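Skeltville Story Weekend returns this April, and I can't wait to have you all back

By Lakshmi Menon, festival director

SKELTVILLE – Well, we're doing it again! The Skeltville Story Weekend is back in April for its second year, and I've been grinning at my inbox ever since the last of our writers said yes. Last year we hoped 60 people might turn up. We got more than 80 for the opening reading alone, and a good few of them sat on the stairs (sorry, stairs people, we have extra chairs now).

This time we have 10 authors over two days, all of them within a five-minute walk of the Sandoval Library. Clyde Begay opens with his new novel, Nilto, and if you've never heard Clyde read out loud, please get there early. Nandini Palaniappan is running her short story workshop again, mornings only, starting at 9:30. It filled up fast last time, so book it first and plan lunch later.

Subbarao Poojary will talk about translating his grandmother's folk tales, and Vignesh Rao hosts the open mic. Five minutes each, any language, and he does have a bell.

I'm also very happy to say that the Bamix Bookshop has given us $3,000 toward free tickets for students. Just bring a school or college ID to the library desk.
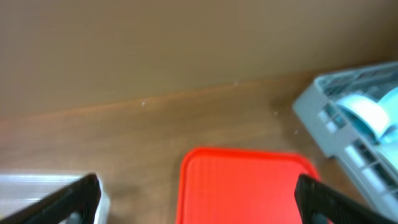 A wooden tabletop against a tan-beige wall.

Tickets go on sale at the library desk and at Bamix at 10 a.m. on the first morning of April. Day passes cover every reading, but the workshop needs its own booking. Kids under 12 come in free with a grown-up.

Press passes and interviews: ask for Lakshmi at the Sandoval Library, any time after 2 p.m.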